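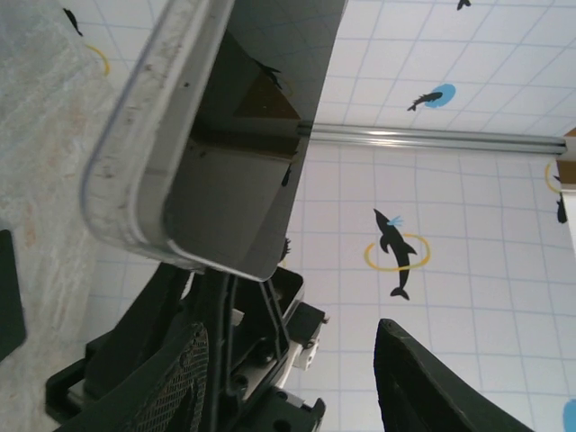 Grey tray with the clear rim, play mat behind

Scuffed translucent rim on a plastic tray - can it be restored?

Posted by fultov_flat2, September 18, 2023

I have a large grey plastic tray with a thick translucent edge. We use it on the children's mat (the white one with the dolphin and the blue grid) for bricks and beads. The grey panel is fine. The rim has gone scuffed, with fine scratches and small dark specks that look like dust. Washing-up liquid and a soft cloth have made no difference to the specks. I do not know what plastic the rim is made of, and there is no recycling mark on it that I can find.

Is it worth polishing, and if so with what? I would also like to know if anything I use could come off on the mat. The tray was bought in December, so I would expect more life from it.

Pritchard

Separate the two faults first. Specks that catch a fingernail are on the surface. Specks that do not are either in the scratches or in the plastic itself, and the second sort will not come out.

Soak the tray in warm water with a little washing-up liquid for 20 minutes, rim down. Go round with an old soft toothbrush, along the scratches and then across them. Rinse and dry with a lint-free cloth. Dust is held by static on this sort of plastic, so a dry cloth on its own tends to move it about.

For the scratches, try a plastic polish on about 2 cm of the underside and leave it overnight. If it clouds, stop there. If it does not, work in short strokes with light pressure. Fine marks will fade. Anything you can feel will need wet abrasive paper before the polish, and on a curved corner it is easy to leave a flat spot.

Avoid acetone, and avoid spirit-based cleaners until you know the material. Some clear plastics craze within 60 seconds of contact.

Wash the tray again before it goes back on the mat. Polish residue is slightly greasy and will pick up dirt from the floor.

cistham_lad

Toothpaste. Did ours, came up all right.

Drinari

Toothpaste is a mild abrasive and the grade varies between tubes, so results do too. It can leave a haze on soft plastic. I would use the polish.

One addition on storage - if the tray is kept upright against a stone or tiled surface, the rim takes the wear each time it is moved. A strip of felt on the wall side stopped most of it on mine. I have had it 18 months and the corner is still clear. Replace the felt when it starts to hold grit.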